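Studlow 的头戴示教套件，用了快两个月，随手写几句。赶时间，想到哪写到哪。

先说结论：**录数据好用，软件难用。** 预算够可以买，指望开箱即用的别碰。

## 配置

头戴相机一个，腕带 2 只，电池 4 块，外加一个收纳包。没有机械臂，没有主手，就是人戴着干活，手怎么动它怎么记，回头再拿去训策略。我们之前一直用 Rilis 那套遥操作，两边都有经验，所以下面会老拿它比。

## 佩戴

头带偏紧。长头发的同事 Natsumi 戴半小时就要摘下来重新调。重量主要压额头，后脑没配重，低头干活会往下滑，得把后面的旋钮拧到底。眼镜党还行，镜腿能塞进去。

腕带没什么存在感，长袖外面也能扣，袖子别太厚就行。

## 录制

这块是真的好。按一下开始，再按一下结束，中间什么都不用管。Rilis 那套光标定就要折腾半天，操作员还得培训，一个“拿起杯子”能练一上午。Studlow 基本没有学习成本，Rocío 第一天来，看了一遍说明就能录。

我们主要录家务类：整理、装箱、叠衣服、擦桌子。其中收拾零食杂物进纸箱这个任务录得最多，软包装、硬盒子、纸片混着来，两只手经常同时抓好几样，遥操作做这种基本是灾难，夹爪捏个软袋子都费劲。
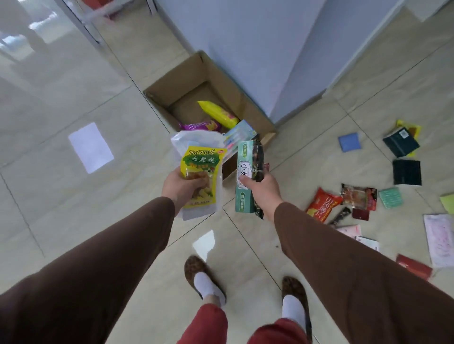
所以任务越乱，直接用手示教的优势越大。目前一共录了 756 条，人为失误的不算，设备自己掉帧报废的很少，这点我挺满意。

缺点也有：

- 反光地砖上手部追踪会飘，尤其靠近亮斑的地方。拉上窗帘好很多
- 两手交叉或者手里东西太大，手指关键点直接乱猜
- 没有力的信息。捏多重它不知道，软包装任务后面训练要自己想办法补
- 头一转快了画面就糊，得提醒操作员慢点转头

第二条最要命。Tetsuya 写了个脚本把置信度低的片段筛出来，不然根本没法用。官方说下个版本会改，上个版本也是这么说的。

## 软件

一言难尽。导出要一条一条点，批量导出藏在三级菜单里，而且超过 300 条必崩，我们都是分批导。时间戳格式和文档写的不一至，第一周全对不上，问客服才知道文档是旧的。

中文界面有，翻译很怪，“丢弃本条”和“保存本条”按钮挨着，颜色还一样。已经误删过好几回了，没有回收站。没有！

客服倒是回得快，下午发的当天晚上就回。

## 续航

单块电池一个上午勉强够。四块轮着用没问题。充电座一次只能充两块，指示灯在背面，不知道谁设计的。

## 和遥操作怎么选

看你要什么。要精度、要力反馈、要动作直接能在自家机械臂上回放，老老实实上遥操作。人手的数据搬到夹爪上还得做重定向，这步的坑比录制本身多的多，预算里记得留时间。

要量大、要场景杂、要随便找个人就能录，买这个。我们现在两边混着用，先拿手示教的数据打底，再补一小部分遥操作微调，比单用哪一种都省事。

评分：硬件 4 星，软件 2 星。九月说要出新固件，到时候再来补。

补一句，额头那块海棉垫是可以拆下来洗的，说明书没写，两边卡扣往里按就下来了。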